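Putting the processor and memory back into a desktop workstation

By Bożena Tokarz, for the Nasution repair evenings

After the July evening a few of you asked if I could write down how we put the insides back into those big old office workstations, and I kept saying yes and then going home and having my tea instead. So, with apologies for the wait, this is the way I do it at my own table. It is a slow way. I allow 40 minutes for the whole job, and on a good night I get to drink a coffee in the middle of it.

I'm going to assume that the computer is already stripped, that the processor, memory and hard drive are sitting out beside it, and that all three are known to suit that model. If you're not sure about the last part, look up the service manual before you go any further. The one I rebuilt for my sister had a replacement processor that cost her $131, and it would have been a sad thing to find out afterwards that it was the wrong family.

Getting the table ready

Unplug the power cord from the wall and then hold the power button in for a few seconds. Lay the case down on its side with the open side facing up. It's much kinder on your back, and the board lies flat, so gravity is helping you for once. Touch a bare metal part of the case before you handle anything, and touch it again whenever you've wandered off to answer the phone. If you have a wrist strap, wear it and clip it to bare metal.

Now give every part its own spot. I used to lay things out on a tea towel and I don't recommend it, as I once folded one up with a memory stick still inside. A tray with shaped pockets is lovely if you have one — I use a Vutonari parts tray at home — but an egg carton does nicely for screws and a shallow cardboard box will do for nearly everything else. The processor should sit flat with its metal lid up, and the drive needs to be somewhere it can't be knocked over.

Finding your way around the board

Take a minute to just look. The processor socket is the square thing with the metal frame and a long lever beside it, and the memory slots are the long black ones with little latches at the ends. Depending on the model, the slots may all be together or they may be split into two groups with the socket in between. Don't mix them up with the expansion slots, which take cards and can be black or blue. 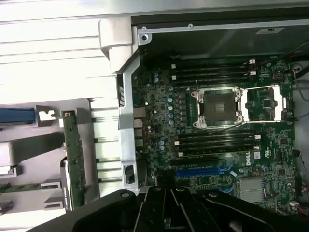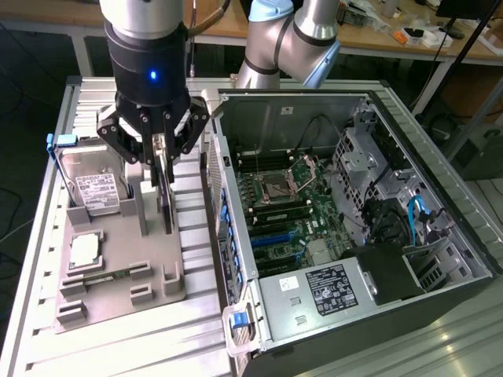

This page was last changed on Saturday, September 23, 2023.

The socket is open in both of those, with the frame lifted, and that's how you want yours before the processor goes anywhere near it. In the second one you can also see the drive, the processor and a memory stick each in its own place on the grey tray beside the case.

Seating the processor

1. Release the lever. Press it down a little, ease it out from under its catch and let it come up. On some boards there are two levers, and the order to lift them is usually marked on the frame. Then raise the frame.

2. Have a look at the contacts inside the socket with a good light, from a couple of different angles. They should make a very even pattern. If one patch catches the light differently from the rest, stop there and ask somebody with a magnifier. Please don't poke at it, and don't blow on it either.

3. Find the small triangle on one corner of the processor and the matching mark on the socket. Check that the notches along the edges line up too.

4. Hold the processor by its edges and lower it straight down. No sliding, no wiggling once it has touched. It should settle into place under its own weight, and if it rocks at all, lift it straight up and check the corner again.

5. Lower the frame, bring the lever down and tuck it back under its catch. The lever will feel stiffer than you'd like. That bit always frightens people, and a firm, steady push is normal. If it feels as though something is blocking it completely, open it back up and look.

Fitting the memory

Open the latches on the slots you're going to use. Some boards have a latch at each end and some have one end fixed. The order of filling matters more on a workstation than on an ordinary home computer, so follow the manual or the diagram inside the side panel, if yours has one. With only one processor and 2 matching sticks I still check every time, even though I'm fairly certain I know.

Hold the stick above the slot and line up the gap in its gold edge with the little ridge. If they don't match, turn the stick end for end. Then press down with a thumb at each end until the latches close. Listen for the click and have a look from the side as well — a stick that's in at one end only is the most common thing I get asked to come and look at.

The cooler and the drive

Wipe the old paste off the cooler and the top of the processor with a lint-free cloth and a bit of isopropyl alcohol, and let both dry. A blob of new paste the size of a pea in the centre is plenty. I use the Jellen tube because it's what the shop keeps. Put the cooler on, start all the screws by hand and tighten them a little at a time, going corner to corner. Plug the fan lead back in!

The drive slides into its cage, usually on a plastic carrier, and then takes a power plug and a data cable. Both plugs have an L shape and will only go in one way. Tuck the cables clear of the fans.

Before you close it up

Count your screws, run a finger along the memory latches, and see that no tools have been left in the case. Plug in a screen, keyboard and power, and switch on. The first start can take longer than usual while the machine checks its new memory, so give it a few minutes before you worry. Go into the setup screen and make sure the processor, the full amount of memory and the drive are all listed.

If memory is missing, switch off, unplug, and reseat the sticks one by one. If there's beeping or a blinking light on the front, write down the pattern and look it up in the manual, or bring the machine along to the next evening and we'll go through it together.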